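Wostine 1524 Wall Soap Dispenser: three months in a shared kitchen

I did not expect to have this many opinions about soap, but here we are. Six of us share the kitchen at work, and until spring the dish soap lived in a plastic squeeze bottle that fell over into the sink pretty much every day. It leaked, the cap got gunky, and the counter next to the faucet always had that slippery ring you only find when you set a clean plate down in it. So when it was my turn to do the supply order I went a little rogue and bought the Wostine 1524, in black, for $59. (I know. For soap!)

The first thing I liked is that it's off the counter. That's really the whole pitch, and it delivers. Wiping down takes one pass of a paper towel now, and I no longer have to pick up a sticky bottle with two fingers and find a place to park it. The second thing I liked is the shape. It's tall and skinny, so it doesn't crowd the cabinets, and you can get at the faucet without bumping it with your elbow. I was worried black would look gloomy on a plain white wall, but I've come around to it, and it hides smudges better than the chrome version I nearly ordered.

Filling it is where I have some complaints. The tank holds 300 ml, which sounded like plenty when I was shopping and is gone in no time when everybody washes their own lunch dishes. The opening at the top is narrow, too, so pouring straight from a jug is asking for trouble. I use a little funnel from the dollar store and go slowly. If you fill it past the line, it burps a bit of soap out the nozzle the next time somebody presses it.

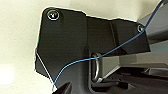

Hacer Baysal thinks I overpaid, by the way, and that any wall dispenser at a third of the price would do the same job as long as you thin the soap a little. She had a cheap one at home for years and the only thing that ever bothered her was the drip.

Fair enough on the price! But the drip is exactly where I'd defend this one. Our old bathroom dispenser (a Kalstead, since retired) left a little green puddle overnight, every night, and I haven't seen the Wostine do that with regular dish soap. With the fancy thick stuff Duyên brought in, it strings a bit. You get one long slow thread hanging off the nozzle and you have to sort of twirl your sponge to catch it. Thinning it with a splash of warm water fixed that, so Hacer was right about that part at least.

The press itself is nice, springy without being stiff. You can do it with the back of your wrist when your hands are greasy, and I do that constantly. One full press is enough for a sponge and a couple of plates. A half press is enough for a mug, once you've learned where half is. Vinh has not learned where half is, and we go through a lot of soap on Saturday when he's in catching up.

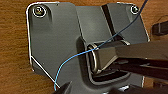
Cleaning it has been easy so far. I rinse the tank every second refill and run plain hot water through until it stops foaming. The outside gets a damp cloth and that's it. I wouldn't use anything scratchy on the black finish, because I tried the green side of a sponge down low on one side and there's a dull patch there now that I notice every single time I wash a fork.

The instructions are bad. They're one sheet, folded small enough to need tweezers, and the priming step is missing completely. What you want to do is fill it halfway and press ten or twelve times before deciding it's broken. I had the return form open by the time the first soap came out.

Placement is worth a minute of thought before you commit. We have ours over the counter, near the sink, with the paper towels farther along the same wall, so wash and dry all happens in one short stretch. I'm very pleased with that arrangement.

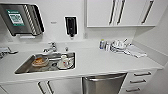

Our kitchen wall, with the paper towels at left and the black soap dispenser by the cabinets.

Would I buy it again? For a shared kitchen, yes, and I'd look for a bigger tank if Wostine makes one. For one person at home I'd probably wait for a sale. Four stars, with one off for the funnel situation. I'll update in August if the spring starts to go.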